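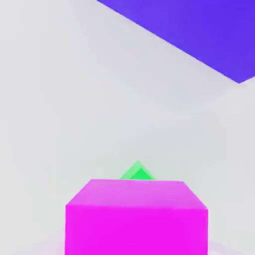
Follesent lab puts two grippers through the same 993 simulated grasps

The robotics group at Follesent has finished the first round of its gripper comparison, and the results are a lot more interesting than a simple winner and loser. Two designs, a parallel-jaw gripper called the Stultari and a soft three-fingered hand called the Noguchi, were each given 993 attempts at picking up plain colored blocks in simulation. The Stultari came out ahead on the total, but the Noguchi did better in the crowded layouts, where a small block sits close behind a bigger one.

That second part has people in the lab talking. Parallel jaws are quick and easy to control, and on a cube with open space on both sides they hardly ever miss. Put something right up against the back face, though, and the planner has to choose between turning the wrist and nudging the neighbor out of the way. The soft hand can come down from above and close gently around whatever it finds.

"I expected the soft hand to be slower and a bit worse at everything," said Fumiko Hirose, who set up the trials. "It was slower. But I kept seeing it come out of these tight spots holding the right block, and I ended up staying until eight in the evening just to watch more of them."

The blocks themselves are as simple as they come: cubes, flat slabs and pointed shapes, each in one solid color. Hirose picked them so the team could tell at a glance which object a gripper was going for when scrolling through saved camera views. There are 44 layouts in the set, from a single cube on a bare surface to arrangements where most of the target is hidden from the camera.

Camera placement turned out to matter nearly as much as the fingers. The group started with a fixed view from the side and then repeated part of the test with a low, close view looking slightly down on the nearest block. The close view gave much better estimates of where the top edges were. It also lost track of anything small standing behind, sometimes down to a sliver of color over the far edge, and the grasp planner would treat that sliver as a much smaller object than it was.

Lenni Manninen, who wrote the controller, spent most of December on exactly that problem. His fix is to have the arm pull back and take a second look whenever the visible part of an object ends in a straight line along another object's edge. It adds a short pause to each attempt, and Manninen thinks it can be trimmed. "The check itself is cheap," he said. "Moving the arm is what costs you. I would love to get it down to one small wrist tilt."

With the second look switched on, both grippers improved, and the gap between them in the crowded layouts shrank. The Stultari gained the most. Most of its earlier misses had come from bad guesses about what was behind the front block, and once it had a decent guess, the jaws were narrow enough to fit.

Not everything went smoothly. The flat slabs gave both designs trouble, especially when they were tilted and the arm had to come in at a steep angle. The Noguchi's fingers tended to fold under the slab's edge and stay there, and for a while the simulator handled that contact so badly that the slab would shoot off across the floor. Hongmei Xiong tracked the trouble to a friction setting that had been copied over from an older project, and the slab layouts were all run again from the start. The numbers reported this week use only the new runs.

Shadows were another surprise. The group had left soft shadows turned on to keep the rendered views from looking too clean, and the vision model now and then took the dark band under a raised slab for the edge of the table. Xiong has since added more lighting changes to the training images, and she says the false edges are already much rarer.

The next step is real hardware. Ville Saarinen is getting an arm ready at the Fluldale site, where painted foam blocks in the same shapes have been cut to match the simulated ones. He plans to start with the easy layouts and work up to the crowded ones, swapping the two grippers on the same wrist so that nothing else changes between runs. The same controller will be used, second look included.

Saarinen is careful about what to expect. Foam gives a little, paint gets scuffed, and a real camera has noise that the simulator only roughly copies. Still, he is clearly looking forward to it. "We've got two good grippers and a set of layouts that really pulls them apart," he said. "I want to see if the soft hand keeps its edge when there's dust on the blocks."

Orvokki Savolainen, who leads the group, said the layouts and the scoring scripts will be shared with other labs once the first hardware runs are in. She would especially like to see someone try a suction cup on the slabs. Labs that want an early copy can write to her at the address on the group's page, and she asks them to mention which arm and controller they use.

Contact the newsroom | © Follesent Robotics News | Back to top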